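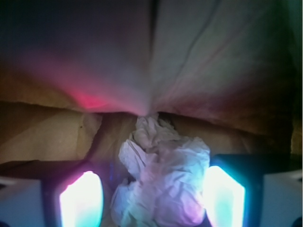

Paper Packaging and Waste at the Plidbridge Market

Student report by Macarena Valdebenito
27 May 2021

1. Aim

I wanted to find out what happens to paper bags after shoppers take them home. Many stalls at Plidbridge have stopped giving out plastic, but a paper bag that is used once and thrown away still has a cost.

2. Method

In April I gave a short questionnaire to customers at 11 stalls. They were asked where the bag would end up and whether they had brought one of their own. I also spoke to two stallholders, at Mekura (bread) and Chae (tea and spices). Bags are mostly brown kraft paper, bought in flat packs.

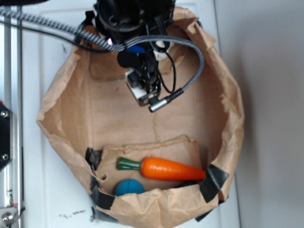

The questionnaire was kept to one side of a sheet so that people would fill it in while waiting. I left out questions on income and age.

3. Results

I collected 916 answers. The most common reply was that the bag went into household recycling. The next was that it was used again, usually for food scraps or for storing vegetables. Nine people said they burned theirs in a stove.

Mekura charges for large bags and Chae does not. Both said that customers rarely bring bags back — they get soft and tear at the fold.

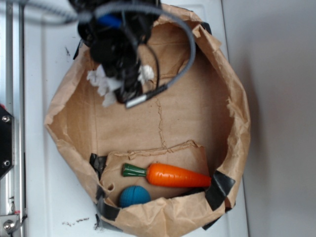 Figure 3. Open kraft paper bag, seen from above.

4. Problems

People may have given the answer they thought I wanted. I did not weigh any waste, so the results only show what customers said they do.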